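Datasets › Household Rooms › Waste and Liners › README

May – Kovance documentation desk

Lollbridge Waste and Liners: Data Card

Summary
Lollbridge covers the changing of trash bags in carpeted rooms: fitting a liner to a bin, hanging a spare bag nearby, and picking up scraps from the floor. The release holds 2,830 recordings, of which 1,209 include floor pickup.

Contents
Bins are small and lined with black plastic. Spare bags may hang from an adhesive hook on the wall – the hook is treated as part of the room and has no label of its own. Tape rolls and sheets of cardboard are labeled wherever they appear.

Labeling
Labels were prepared by Haugen and checked by Kovance. Torn plastic on the carpet is labeled "scrap" at any size. Carpet stains are not labeled.

Known limits
Black bags against black liners are hard to outline, and edges in these areas should be treated with caution.
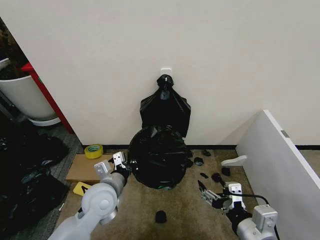

Requests for corrections should state the release name and the recording number.

Contact Raston Data Office | © Kovance | Back to top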